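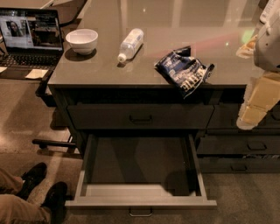 Kitchen island with bowl, water bottle and chip bag.

Golleck Legal Aid Office
Office safety and records checklist, September 2023
Checked by: Shih-chieh Su

1. Exits and hallways
Front and rear exits open from the inside: Yes
Exit signs lit: Yes
Hallway to interview rooms clear: No
Comment: Two boxes of closed files from the Kong matter were stacked outside Room B. Moved to storage during the check. Please do not leave client files in the hall, even for an hour.

2. Client interview rooms
Door closes fully: Yes, both rooms
Panic button tested: Room A yes, Room B no
Comment: Room B button gave no signal at the front desk. Mirkora has been called. Until it is fixed, use Room A for first meetings and for protective order clients.
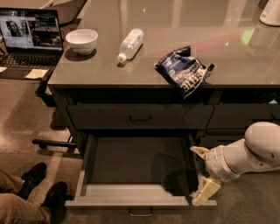
3. File storage
Cabinets locked: Yes
Key log up to date: No
Comment: Last entry in the key log is from May. Anyone who takes a key signs for it, attorneys included. Shelf load limit is 200 pounds and the label is still readable. Box 2379 is on the wrong shelf and has a torn lid.

4. Electrical
Cords in good shape: Yes
Power strips plugged into the wall, not into each other: No
Comment: One strip was plugged into another under the intern desk. Removed. The intake printer needs its own outlet.
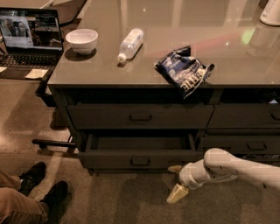
5. Shredding and mail
Shred bins locked: Yes
Bins below fill line: No
Comment: The bin by the copier is full. Some 600 pages of old intake forms are waiting next to it in an open tray. They have names and addresses on them and need to go in a locked bin today.

6. First aid and fire
Extinguisher tags current: Yes
First aid kit stocked: Partly
Comment: Out of gauze and medium gloves. Order placed.

Open items: 2 (panic button), 3 (key log, Box 2379), 4 (printer outlet), 5 (intake forms), 6 (gauze, gloves). Send updates to Shih-chieh.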